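Getting a house ready to show

I've sold two houses in Zatalstead and helped my sister with a third, so I have opinions! Start with the front door. Wash it, oil the hinges and put out a new mat - buyers stand there while the agent fumbles with the lockbox, and they look at everything.

Don't repaint the whole place. I spent 800 dollars on our hallway and stairs one May and would've done fine with a tub of filler and a touch-up pot.
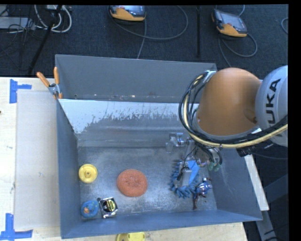
Closets get opened, every single one, so empty them by half. I pack the extra stuff by room and label it on 2 sides. For sorting I like a big metal bin with an open top, set up on a table so I'm not bending over all afternoon. Anything still in it by 5 goes to the garage.

Leave the oven light on for showings.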